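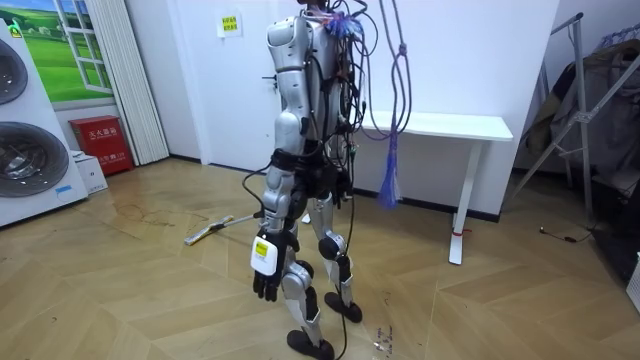

Tarar

Notes, configs and logs for a full size humanoid put together in a shared workshop. README is a work in progress, sorry. Written between jobs, mostly by Seren Edwards. Fixes welcome.

Status

Last tidied 13/11/2020. Stands on its own. Shuffles on the spot. Walking: not yet, see Known problems.
Left arm works from shoulder to wrist. Right arm works but the elbow is slow, don't trust it with anything you like.
Hands are on. Finger control is open and close only for now.

What's in here

firmware/ joint boards, one folder per limb
config/ limits, offsets, gains. READ limits.txt before you power anything
logs/ 274 runs, plain CSV, one file per run
wiring/ drawings, some out of date (torso is the worst one)
shells/ print and trim notes for the silver covers
old/ Heltmont stuff, the legs-only rig we did before. Keep out unless you need the ankle code

Build notes

Shells are silver, joints are black. Silver marks if you so much as look at it, so gloves on when fitting. Shoulder cap goes on last. If you do it first you can't get at the upper arm bolts and you will be taking it all off again (Xolani, 2 times).

Cables run up the outside of the back. Yes we know. Inside the torso was the plan but we kept needing to swap things, and having it all strapped on the outside means a swap is ten minutes and not an afternoon. Strap down anything near the shoulders before moving an arm. Leave slack at the hip or the plug pulls out when the leg goes back.

Waist belt takes the clips and the weight of the electronics pack. Check the belt before every run. It creeps.

One long cable goes from the back down to the floor. Keep it behind the heels. Whoever is on the laptop is NOT the person watching the cable.

Setting up a run

1. Clear the floor in front and both sides. Sweep it. Grit under the foot shows up in the ankle readings and you'll spend an hour looking for a bug that isn't there.
2. Both feet flat, left slightly forward.
3. Arms straight down, fingers curled. This is the zero pose, offsets.txt assumes it.
4. Stop button in someone's hand. In the hand, not on the table.
5. Power on, wait for 13 joints to report in. Fewer than that, power off and check the hip plug first.
6. Start the log, then start the run. Not the other way round, Precious lost a whole evening that way.

Log format

time, joint, target, actual, current, temp
Time is seconds from power on. Angles in degrees. Temp is the board and not the motor, so a motor can be a fair bit hotter than it says.
Runs from May have target and actual swapped. There's a script to fix it, tools/swapcols.py, but it doesn't check if you've allready run it. So don't run it twice.

Known problems

- Right elbow slow. Gearbox, probably. Spare ordered from Clokedside.
- Left ankle drifts after 3 or so restarts... no, after 3 restarts, every time. Zero it again.
- Hand board drops off the bus if both arms move at full speed. Cap is set in limits.txt, please leave it.
- Weight sits too far back with the pack on. Naledi is trying it higher up. Until then it won't take a proper step.
- Torso drawing shows the old connector. Go by the wire labels on the robot instead.

Safety bits

Nobody works on it alone. Second person does nothing but hold the stop.
Hands out of the knees and elbows when powered. They pinch, hard.
Power off before you touch the back. Off at the supply, not just in the software.

Licence and use

Code is MIT. Logs free to use, put our name on it. Shell notes are for reading only, part of the shape comes from a Grernden kit and we have to ask them first.

Questions to Wellington Sampaio for firmware, Seren for everthing else.

To do

redo torso drawing
split logs by pose
finger control per finger
better strap at the shoulder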